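We use cookies to keep this site working and to see which pages are read. By staying on this page you accept them. Accept | Settings

Section 3: Running the Drink Tray Demonstration at an Open Day

Revised 2021-11-09. Replaces the February sheet.

This section covers the Skundora arm when it is shown to visitors at Gadatholm. It assumes the arm has been mounted and leveled as described in Section 2. If the base has been moved since then, go back and repeat that section first.

The demonstration has two parts. In the first, a member of staff does the tray task by hand so that visitors can see what the job is. In the second, the arm lays out the same kinds of packets on its own tray. Visitors understand the second part much better when they have seen the first, so do not skip it when the room is busy.

3.1 Before the doors open

1. Switch on the controller and wait for the steady green light. Do not press Start while the light is blinking.

2. Set the speed limit to 400 on the Onuoha panel. The panel keeps the last value used, and after a day of testing that value is usually higher.

3. Put the floor tape down. Visitors stand outside it. The arm's full reach is inside it, with room to spare.

4. Press each of the emergency stops once and check that the arm goes slack at the joints. Release them and reset. If either one fails, the arm stays off for the day and Hamdia Assefa must be told.

CAUTION: The arm can move when the controller is reset. Keep hands and loose clothing inside the staff line only when the light is off.

5. Lay out the supplies for the hand part on the wooden table. You need the orange tray, a mug, tea sachets, creamer, sugar and paper-wrapped straws or stirrers. Keep the supplies for the arm in their own box. Packets that have been handled a lot get soft at the corners and the suction cup will not hold them.

3.2 The hand part

6. Ask visitors to gather where they can see the table top. Two short rows work well. Children go in front.

7. Do the task at an ordinary pace. There is no need to slow down for effect. Talk while you work, and name each thing as you pick it up. The points to bring out are sorting by kind, holding the tray steady, pressing packets flat, and handling thin paper. 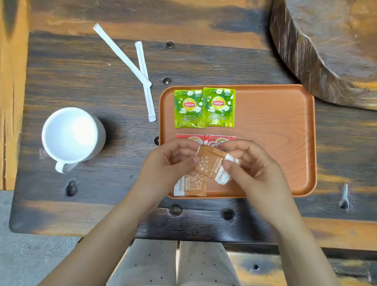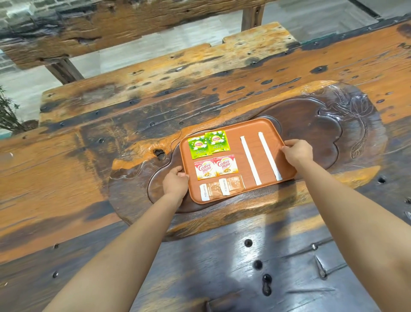
Packets sorted by kind, and both hands on the tray.

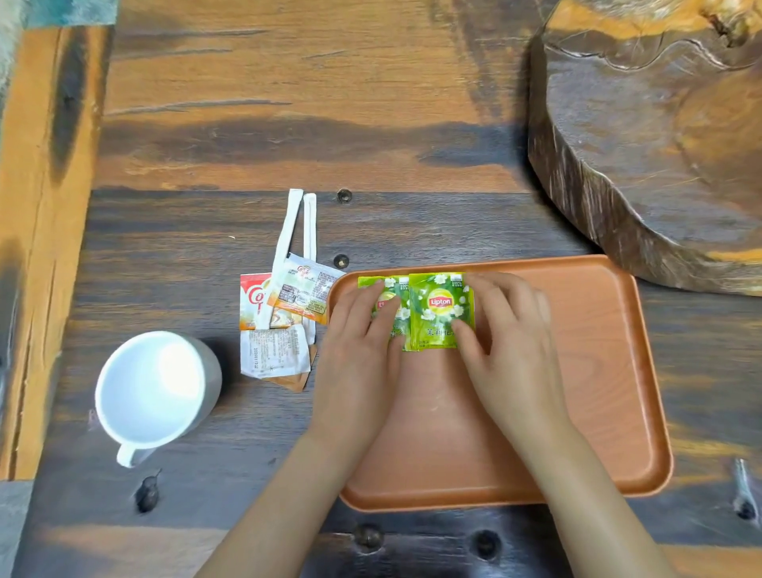 8. Invite one or two visitors to try it. Most people finish quickly and are surprised that anyone would call it hard. Tell them to remember how they picked up the sugar.

NOTE: The tea sachets may overlap a little. The arm's software accepts this as long as the logo on each one can be read. If a sachet is fully covered, it will be counted as missing.

NOTE: Opened packets and scraps of wrapper should be kept off the tray. Clear them from the table before the next group comes in.

3.3 The arm part

9. Move the group across to the taped area. Wait until everyone has stopped walking.

10. Load the feed rack from the arm's own box. Packets go in face up with the printed end toward the base.

11. Say out loud that the arm is about to move, then press Start. The first movement is a short sweep to check its position, and it catches people out if they have not been warned.

12. Let the program run through. It lays the tea first, then the creamer, then the sugar, and leaves the straws for last. If it drops a packet it will try again up to 3 times before it pauses.

13. If it pauses, do not reach in. Press Hold, wait for the amber light, remove the packet with the long tongs and press Resume. Dagim Ambaye has asked that every pause be written in the log, even the ones that clear by themselves.

CAUTION: Never hand a packet to the arm to help it along. It has no way of telling your fingers from the packet.

14. When the tray is done, press Park and wait for the arm to fold. Take questions after it has parked. People come closer when they talk.

3.4 Questions visitors often ask

Can it open the sugar? No. It places sealed packets only. Tearing paper takes two hands working against each other, and this model has one arm.

Can it carry the tray? Not in this setup. The wrist is not rated for a loaded tray held by the edge.

Who wrote the program? The placing routine is by Fasil Gidey and the vision part is by Estrella Contreras. Technical questions beyond that can be left at the desk for Ju-won Yeo.

3.5 Closing down

15. Park the arm, turn the key to Off and remove it. The key goes back to the desk, never in the drawer under the controller.

16. Wipe the suction cup with a dry cloth. Sugar dust builds up on the lip — alcohol wipes make the rubber crack, so do not use them.

17. Count the unopened packets left in the arm's box and write the number on the lid. When there are fewer than 9 of any kind, order more from Tusley.

18. Leave the floor tape in place if there is another session the next morning. Otherwise lift it the same evening, as it marks the floor when left down.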